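Steckspiel aus Schaumstoff: Sechseck klemmt, was tun?

Kategorie: Spielzeug & Basteln
Frage gestellt im April

Hallo zusammen, kurze Frage, muss gleich weiter. Haben ein Steckspiel aus blauem Schaumstoff, so ein Brett mit ausgeschnittenen Formen - Stern, Sechseck, Kreise usw. Dazu die passenden Klötze. Gebraucht gekauft auf dem Flohmarkt in Stasdale, ohne Karton, ohne Anleitung. Hersteller keine Ahnung, der Verkäufer meinte Pandex, steht aber nirgends was drauf.

Problem ist der grüne Sechskant. Der ist hoch und schmal und geht bei uns nur rein, wenn man ihn ganz gerade ansetzt. Bisschen schief und er verkantet sofort. Die runden gehen alle super, der Stern auch halbwegs. Meine Tochter (2) gibt nach zwei Versuchen auf und wirft den Klotz durchs Zimmer.

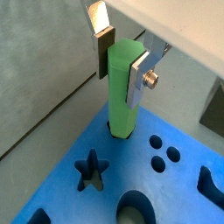
Hab schon probiert: Klotz mit Spüli abgewaschen, Brett mit feuchtem Tuch abgewischt, Klotz um eine Ecke weitergedreht. Letzteres hat minimal was gebracht. Jetzt überleg ich, das Loch mit dem Cutter etwas größer zu schneiden, hab aber Angst das es ausfranst und dann alles drin rumwackelt. Oder lieber den Klotz abschleifen? Ist Kunststoff, matt, ganz leicht durchscheinend. Wer hat sowas schonmal gemacht? Danke schon mal!!

Nachtrag: Brett liegt bei uns auf dem Teppich, falls das wichtig ist. 40 cm lang, passt nicht auf den Kindertisch.

3 Antworten

Antwort 1 (hilfreichste Antwort)

Bloß nicht mit dem Cutter. Schaumstoff verzeiht nix, einmal zu viel weg und du kannst das Loch vergessen. Hatte genau das beim Kreuz an einem Brett von Jetora.

Was bei mir ging: Schleifpapier um ein Holzstück wickeln, das ungefähr die Breite von einer Sechseck-Seite hat. Erst 60er ist viel zu grob, das reißt nur Krümel raus - hab ich natürlich trotzdem zuerst genommen. Also feiner, 180 oder noch feiner. Dann jede der sechs Innenwände ein paar Mal ganz locker rauf und runter. Ohne Druck. Zwischendurch immer wieder den Klotz einsetzen und testen. Krümel mit dem Staubsauger weg, kleine Düse, sonst landen die im Mund.

Wichtiger noch: die Oberkante vom Loch. Die ist bei den geschnittenen Brettern oft scharf und der Klotz bleibt genau da hängen. Kante leicht anschrägen, einmal rundrum, reicht meistens schon. Damit würd ich anfangen und dann erst mal schaun, bevor du innen überhaupt was machst.

Und Teppich: ja, ist wichtig. Das Brett gibt nach, sobald das Kind sich mit der Hand abstützt, dann steht das Loch schief und der Klotz verkantet. Hartes Tablett drunter oder gleich auf den Fußboden.

Klotz abschleifen würd ich lassen. Bei Kunststoff hast du danach Kratzer und Grate, und die Ecken werden rund.

Antwort 2

einfach warten. meiner hat das sechseck mit 2 auch nicht gekonnt, mit 2 1/2 dann von heute auf morgen. die formen mit vielen ecken kommen halt später. leg den weg und gib ihr erstmal nur die runden

Antwort 3

Schließe mich Antwort 1 an beim Anschrägen. Noch was zur Temperatur - bei uns lag das Brett den Winter über in der Garage und danach ging gar nichts mehr rein. Nach 30 Minuten im warmen Wohnzimmer war's besser. Ob das jetzt am Schaumstoff lag oder am Klotz, weiß ich nicht. Kostet jedenfalls nix, das mal zu testen.

Übrigens zum Üben ganz gut: den Sechskant erst mal ohne Brett hinstellen lassen. Aufrecht auf den glatten Boden, nicht auf den Teppich, loslassen, wieder greifen. Klingt blöd, aber so hoch und schmal wie der ist, lernen die Kinder dabei, ihn gerade zu halten und von oben anzufassen. Erst wenn das sitzt, das Brett dazu.
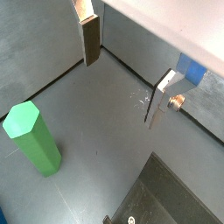

Kosmas Dimitriou: Das mit dem Hinstellen kann ich bestätigen, haben wir mit der Sechseck-Säule von Omerović gemacht. Zwei, drei Tage lang nur stellen und umwerfen, danach ging das Einstecken deutlich leichter. Greifen am besten an zwei gegenüberliegenden flachen Seiten, an den Ecken rutscht der sonst weg. Hab meinem Sohn dafür Punkte mit Filzstift draufgemalt, einen links einen rechts. Geht mit Spiritus wieder ab, meistens.

Kommentar der Fragestellerin

Danke euch! Hab gestern Abend die Kante angeschrägt, 240er Papier, hat keine fünf Minuten gedauert. Geht schon merklich leichter, auch wenn man nicht ganz gerade kommt. Innen hab ich noch nix gemacht. Tablett liegt jetzt auch drunter, das rutscht aber auf dem Teppich, da muss ich mir noch was überlegen. Antirutschmatte vielleicht?? Das mit den Punkten probier ich am Wochenede mal.

Falls noch jemand weiß, wo man einzelne Klötze nachkaufen kann, bitte melden. Ein runder fehlt uns nämlich seit gestern, vermutlich unterm Sofa.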